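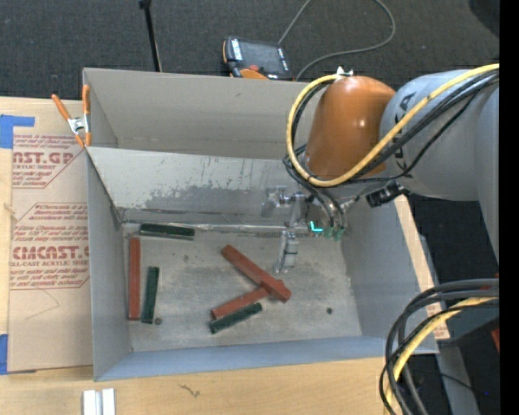
From: Olesia Derkach
To: plistport-toys list
Date: November 23, 2018
Subject: Re: Blocks and the grey box

Hello all,

Lukian asked on Tuesday about the blocks and whether the big grey box is still worth keeping. I've put his message at the bottom and will take his points more or less in order.

The reddish-brown and dark green blocks are from the old Kurville sets. We had two sets at one time, both second-hand, and the lids went missing years ago. The full contents according to the leaflet should be 138 blocks a set, but I would not trust that, as people have been swapping pieces between sets since before I joined. The greens in particular come in more than one length and I can't tell you which length belongs to which set. If it matters to anyone, measure them. For lending out I don't think it does.

On cleaning: warm water with a drop of washing-up liquid, wipe, dry straight away with a tea towel. Please don't leave them to soak. I did that with a bag of greens in the spring and they took days to dry out, and the colour went patchy at the ends. Wax is optional. I've stopped bothering with it except on the reds, where it does bring the colour up a bit.

The grey box is scuffed inside, I agree, and the sloping panel at the back has a worn patch low down. There are a couple of dark spots on the floor of it as well. I would still keep it. It is open at the top, it is big enough to tip a bagful into and spread out, and you can see at once if you have a long one or a short one. I've tried sorting on a bare table and the blocks end up on the carpet. A tray is better than nothing but the sides are too low once children get involved.

I looked at what a replacement would cost. Tradix have something near the size for 40 pounds plus delivery, but the sides are straight all the way round and I like having a slope to push things up against. Mykhailiuk used to do one with a slope and have dropped it. So unless someone has one in a garage, my vote is to leave things as they are. A coat of paint on the worn patch would only come off on the blocks.

Sorting, for whoever does it next. Colour first, then length. Reds in the canvas bags, greens in the drawstring ones. Anything chipped goes in the ice cream tub and I'll sand it when there's enough to make it worth getting the sander out. Please don't throw chipped ones away — most of them only need the edge taking off.

I can do the first lending morning in December but not the one after. Could someone else take the keys for that?

Olesia

On Tuesday, Lukian Boiko wrote:
> Hello everyone,
>
> I had the building blocks back from the playgroup and 26 of
> them were sticky. What do people use to clean them? The old
> notes say to wax them afterwards but don't say what with.
>
> Also, are the greens meant to be all one length? Mine aren't.
>
> Last thing. The big grey box we tip them into is looking
> tired. Is it time for a new one, or could we manage with a
> tray? I'm happy to collect if there's one going somewhere
> within reach of Plistport, but my car is small.
>
> Lukian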